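Brala Surgical Skills Unit, Dedmont
Progress report to the Nisbet Fund, April 2024
Prepared by Catriona Matheson

This site uses cookies. By continuing to browse you accept our cookie policy.

1. Where the suturing work stands

The automated suturing trial on practice tissue has now logged 623 stitches across 8 pads. Our proposal said the system would take over routine closure practice by this point, and it has not. It places stitches with a technician at the console, and the technician still steps in more often than I would like to report. The vendor's dashboard counts those as "assisted completions." I have counted them as interventions.

Loose thread remains the main trouble. The needle work has improved since the Stevness software update, but slack collects near the driver and someone has to decide whether to pause and clear it or let the arm go on. Knot quality is also uneven, and we don't yet have a grading method that two technicians will apply the same way.

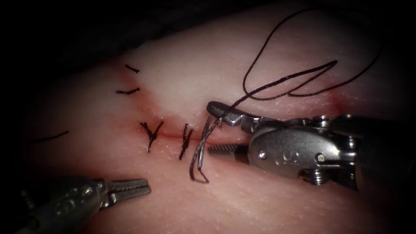 2. What has changed for staff

The proposal promised less repetitive work. Our 2 bench technicians used to prepare pads and demonstrate stitches by hand. They now prepare pads, watch the arms, log errors and redo the stitches that fail. Both say the watching is more tiring than the sewing was. One has asked to go back to hand demonstration two days a week, and I agreed - her hands are why we hired her.

No posts have been cut. I would ask the Fund not to describe this as a labor saving in its own materials, as we have no figures that show one.

3. Spending and next quarter

Thread and pads are over budget. Training hours were never budgeted at all, and they should have been. Before we commit to the second console I want 100 stitches in a row with no hand on the controls. If we can't get there by the fall, I will recommend keeping the system as a teaching aid and returning the rest of the grant.

0 comments | 2 shares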